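Jemska Two-Bin Table: Set-Up Guide
Section 4. Clamping, Taping and Loading the Bins 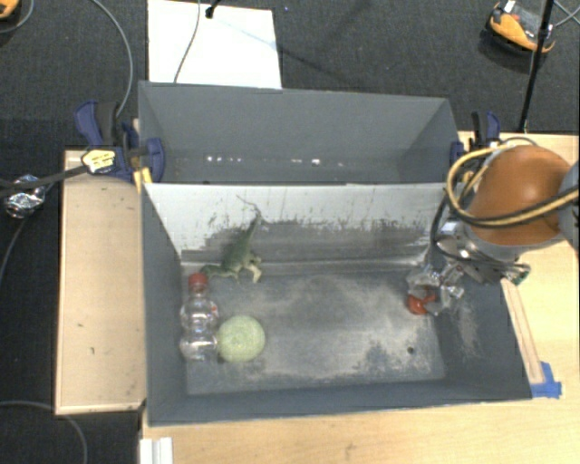

Figure 4-1. Front bin with mixed items on the floor; rear box clamped behind it.

Before you start this section, the tabletop should be level and the side pieces fastened as described in Section 3. Allow 40 minutes for the first set-up. Later changes take less time, mostly because the clamps are already set to the right opening.

4.1 What you need

Front bin, gray, with sloped inner walls
Rear box, gray, taller than the front bin
Bar clamps for the rear box
Blue tape
Two clean cloths
A soft brush or a hand vacuum
A pencil
The item set for the day (see 4.5)

The hardware pack for this table is part number 2718. If your pack has a different number, check the parts sheet before going on. Packs for the older Loser table look the same in the bag, but the screws are shorter and will not hold the side pieces.

4.2 Placing the front bin

1. Wipe the tabletop where the bin will sit. Grit under the bin scratches the wood and makes the bin rock.

2. Set the bin down with the open side up and the long side facing the person who will load it.

3. Slide the bin until it sits square to the table. Do not force it against the wooden pieces on either side. If it binds, loosen the side piece a half turn, move the bin, and tighten again.

4. Press down on each corner in turn. If one corner lifts, take the bin out and look underneath. A bit of old tape is the usual cause.

5. Draw a light pencil line along the front edge. You will want it the next time the bin comes out for cleaning.

Note: The inner walls slope in toward the floor, so the usable floor is smaller than the opening at the top. Measure your items against the floor and not the rim.

4.3 Clamping the rear box

The rear box stands behind the front bin with its opening facing up. It is taller, and an empty one will tip if somebody leans on the rim. Always clamp it, even for a short session.

1. Stand the box behind the front bin. The two should be close, but you should still be able to slide a sheet of paper between them.

2. Open the first bar clamp wide enough to clear the upper left corner of the box. Close it by hand until the pads touch.

3. Do the same at the upper right corner.

4. Go back to the left clamp and tighten it until the box no longer shifts when pushed with one hand. Then tighten the right.

5. Turn the handles so they point away from the front bin. A handle left hanging over the opening will catch sleeves.

6. Check the box from above. If the walls bow in, the clamps are too tight. Back off each one a little and repeat the push test.

Caution: Keep fingers clear of the pads while closing a clamp. Quick-action clamps close faster than screw clamps, and the two kinds are easy to mix up when they are the same color.

Caution: Do not clamp the front bin by its rim. The sloped walls give the pads nothing flat to sit against and the clamp will work loose.

Any make of bar clamp will do as long as the pads are clean and the bar does not stick out over the edge of the table at hip height. A small extra clamp can be added if the box still moves after step 4.

4.4 Taping the corners

Tape holds the front bin to the wood at the corners. It keeps the bin from creeping and peels off when the bin needs to come out. Do not use glue, packing tape or double-sided tape.

1. Dry the corner and the wood next to it.

2. Tear off a strip of blue tape about as long as your hand.

3. Stick one half to the bin and the other half to the wood. Press from the middle outward.

4. Start with the lower right corner as seen by the person loading, then do any other corner that moves when you push the bin.

Note: Replace tape when the ends begin to curl. Peel it back slowly and flat to the surface. If it leaves residue on the wood, a cloth with warm water and a drop of dish soap takes most of it off.

4.5 Choosing and loading items

A good starting set has a few things that differ in shape, weight and surface. The following kinds have worked well for us in the front bin:

A small plastic bottle with a screw cap
A soft or textured ball
A toy animal
A small piece of toy food or a small hard ball

Stay with small items at first. Anything that rests on the sloped wall when you put it down is too wide for the floor and should go in the rear box.

1. Check each item for cracks, loose parts and sharp edges. Throw out anything that is broken.

2. If you use a bottle, make sure the cap is tight. Bottles should be empty and dry on the inside. A leaking bottle turns the dust on the floor into a paste, and you will have to do the full cleaning in 4.6.

3. Place the items one at a time. Do not tip them in from a bag.

4. Put standing items in first, then balls, then everything else. Balls roll to the lowest point, so if every ball ends up in the same corner, the table is out of level and you should go back to Section 3.

5. Leave open floor between at least two of the items. A bin with some empty space is easier to work in than a full one.

6. Write the set on the item sheet. Use the plain name of the thing and its color, such as "ball, light green." Two people should be able to read the sheet and pick out the same item.

Note: Toy animals with long tails or wide legs may be placed near the back wall, where the tail can rest against the slope. Mark this on the sheet if you do it, as the toy will not lie the same way in the middle of the floor.

Note: When two items are close in color, put them in the set only if you mean to. Green on green is hard to sort quickly, and it is a common source of wrong entries on the sheet.

The load limit for the front bin is 2000 grams, spread over the floor. The sets described here come nowhere near it. The limit matters mainly when people store tools or spare clamps in the bin overnight, which they should not do.

4.6 Cleaning the bin

The gray floor shows dust and smudges early. Light marks do no harm. Clean the bin when dust has begun to gather in patches, when items come out dirty, or after 60 loadings, whichever comes first.

Quick cleaning, bin in place:

1. Take out all items and set them on a clean cloth.

2. Brush or vacuum the floor, working from the back wall toward you.

3. Wipe the floor with a dry cloth, then the four walls.

4. Look for dark specks that stay after wiping. Rub them with a fingertip. If you feel an edge, it is a chip or a bit of grit stuck in the plastic and should be noted on the item sheet.

Full cleaning, bin removed:

1. Peel the tape and lift the bin straight up. There is no need to loosen the rear box.

2. Wash the bin in warm water with dish soap. Use a soft sponge. Scouring pads leave the floor rough, and a rough floor holds more dust than before.

3. Scrub streaks on the back wall from top to bottom. Scuffs from hard items may not come out completely. This is normal wear.

4. Rinse and let the bin dry upside down on a towel.

5. Wipe the wood where the bin stood, then put the bin back on the pencil line and tape it as in 4.4.

Caution: Do not use acetone, paint thinner or bleach on either bin.

Wash the items too. Plastic toys and bottles can go in the same soapy water. Fuzzy or textured balls should be brushed dry, as they hold water and take a day or more to dry through.

4.7 Checks before each session

Rear box does not move when pushed
Clamp handles point away from the opening
Tape flat at the corners
Front bin on the pencil line
Item sheet matches what is in the bin
Nothing loose on the side pieces

4.8 Common problems

Front bin creeps to one side.
Tape is old or was put on over dust. Clean the corner and use a new strip. If it still creeps, tighten the side piece.

Rear box leans.
One clamp is tighter than the other. Release both and start again from step 2 in 4.3.

Bottle keeps falling over.
Check that the base is not dented. Push the base out from inside with the handle of a wooden spoon, or pick another bottle.

Small items hard to find against the wall.
Wipe the wall and move the item toward the middle of the floor. Bright colors such as red are easiest to see on the gray.

Changes in this edition

March 16, 2026. Steps for the rear box rewritten by Yến Đào. Tape section moved ahead of loading at the request of Shengli Duan. Bleach added to the caution in 4.6.

Continue with Section 5, Storing the Item Sets.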